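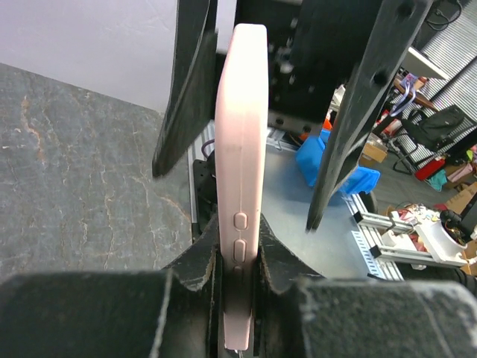
Last changed: 24/01/2022

Handling rules at the Akora bench: the gallery

Welcome to our little gallery of good practice! We rewrote the bench rules over the summer, and Ga-eun Son had the fine idea of putting them next to the work they're meant for. The page opens with a phone held on edge, pink case and all, with both jaws closed on the lower part and most of the buttons left clear above them. That's rule 2 in action, and it's a favourite of mine - grip the body, keep off the buttons.

Soft cases are a great test of a grip rule. Silicone gives a bit under pressure, so we set the force for the case first and only raise it in small steps, writing each one in the Kashyap log. We've got 233 entries so far and they make surprisingly good reading!

A few others that go with this one:

Look over the jaw edges before each session. Scratches and dust are normal wear, but a chip or a burr means the jaw gets swapped.

Check that cable loops near the bracket can move freely through the whole reach of the arm.

Hands stay outside the marked area until the arm has been still for 30 seconds.

Note any scuffs on an object before it's picked up, with their colour and position.

Oi-ling Kong is checking all seven rules against the Drendby site's version, and the merged set goes up in February. Comments are very welcome before then - leave them in the Vimimton folder.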